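May 30, 2022 | By Maricruz Zepeda
Print | E-mail

Zellix releases grasp planner update

Zellix has released version 2 of Bindstead, its grasp planning software for robot arms. The update scores each finger position before the arm moves and drops any that would bring the wrist too close to a tabletop.

Development lead Ezequiel Cuautle said the team has run the planner in simulation since February, on 741 scanned and modeled objects. Planning time per grasp is down to almost 900 milliseconds.

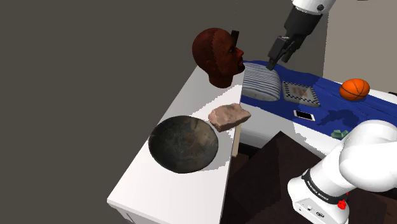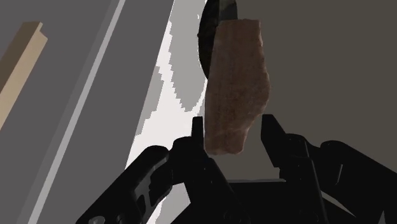

Simulated tests with a two-fingered gripper: over a striped object on a blue cloth (first) and with a rough, reddish-brown slab between the fingers (second).

Objects with ragged edges are still the slowest to plan - Cuautle expects a fix in the next release. Current license holders get the update free.

Contact: Zellix news desk | Copyright 2022 Zellix | Back to top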